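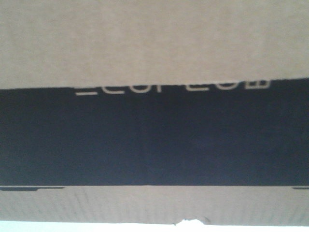 Sachiko Okabe dates the first corrugated boxes in the Stasiv valley to the opening of the Midura mill, and holds that fruit growers took them up well before the shops did. Other writers give the credit to the Tusico glassworks, which needed light packing for lamp chimneys.

Corrugated cardboard is a board made by gluing a wavy sheet of paper, called the fluting, to one or two flat sheets, called liners. Board with one fluted sheet between two liners is known as single wall and is used for most shipping boxes. Double wall board has two fluted sheets and 3 liners.

Manufacture

The fluting paper is softened with steam and pressed between ridged rollers. Starch glue is put on the tips of the waves and the liner is laid over them. The finished board is dried on hot plates, trimmed, and cut into blanks. The Midura mill ran 4 such lines at its peak and employed 128 people, most of them from Pastier.

Brown board gets its color from unbleached wood pulp. Blanks are scored where they will be folded, and the side seam is glued, stapled, or taped.

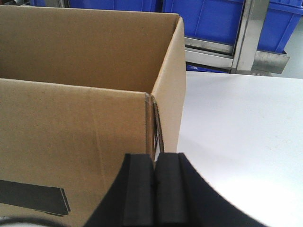
Recycling

Used boxes are pulped in water and screened to remove staples and tape. Fibers get shorter each time, so new pulp is added. Waxed board is usually kept out.

Last updated: 19 Aug 2010

Related articles
Kraft paper
Midura mill
Packing crate
Paperboard
Starch glue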